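### 4.2 Hardware Under Evaluation

The kit evaluated in this section is the Maludex two-arm bench package, sold by Amix in a single configuration with one gripper per arm and a wrist camera on each. It was bought at list price through the ordinary sales channel. The vendor had no part in the choice of tasks and saw none of the results before submission. For comparison we kept our earlier setup, built from Vidal arms with grippers of our own design, on the same bench and at the same table height.

Assembly followed the printed guide with two exceptions. The guide calls for the wrist cable to be fixed at two points along the forearm, which left too little slack at full wrist rotation, and we moved the second clip toward the elbow. The supplied calibration target was also replaced with a larger one, as the detector shipped with the kit lost the smaller target near the limits of the work area. Firmware was frozen at the January release for all trials.

Each wrist camera looks along the fingers of its own gripper. The fingers therefore take up a large and nearly constant part of every view, and the usable region of the table depends on the angle at which the gripper is held. Figure 3 gives a view of this type with the second gripper at a cloth.

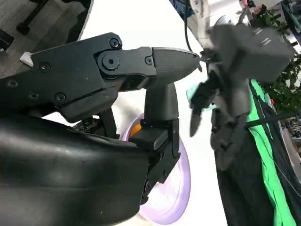

**Figure 3.** Wrist-camera view during cloth handling. The near gripper is at left; the far gripper, blurred by motion, is at right with a mint-green cloth pinched against its fingers.

Two properties of the cameras matter for the evaluation. The first is exposure. The driver supplied with the kit selects exposure time automatically and gives no upper bound, so that fast moves of either arm smear in the recorded video. We ran the main trials with the default setting, which is what a buyer would receive, and repeated a subset with exposure fixed by hand. The second is synchronization. Frames from the two wrists are stamped on arrival at the host and not at capture, and the resulting offset varies with bus load. No correction was applied in the main trials.

The test set consisted of 284 trials divided between cloth handling and the transfer of small rigid parts. A trial was counted as complete when the item was released inside the marked area without operator help. Trials stopped by the safety controller were counted as failures, including those in which the arm could have resumed. Operators were given 42 minutes of practice on each setup before recording began, and the order of the setups was alternated between operators.

Cloth handling was limited mainly by the fingertips. The tapered tips supplied with the kit reach under a fold easily, but their contact area is small, and thin fabric tended to pivot between them when lifted by one corner. A second grasp by the other arm usually corrected this at the cost of time. The broader tips on the Vidal setup held fabric more firmly and were worse at separating two layers. Neither design was clearly better over the whole set, and we would advise buyers with mixed workloads to budget for both types.

Maintenance was light. Finger pivots were checked and retightened after every 200 grasp cycles, an interval chosen by us in the absence of vendor guidance. One gripper developed play at the pivot and was returned to tolerance by tightening alone. Cable wear at the wrist was visible by the end of the study, though it caused no loss of signal.

Recorded data were exported with the Clundel logging tool, which is licensed separately from the kit. The export preserves joint positions and gripper opening at the full control rate but reduces video to the rate of the slower camera. Users who need the original frames must read them from the host disk before the session is closed. The effect of this reduction on policy training is examined in Section 5.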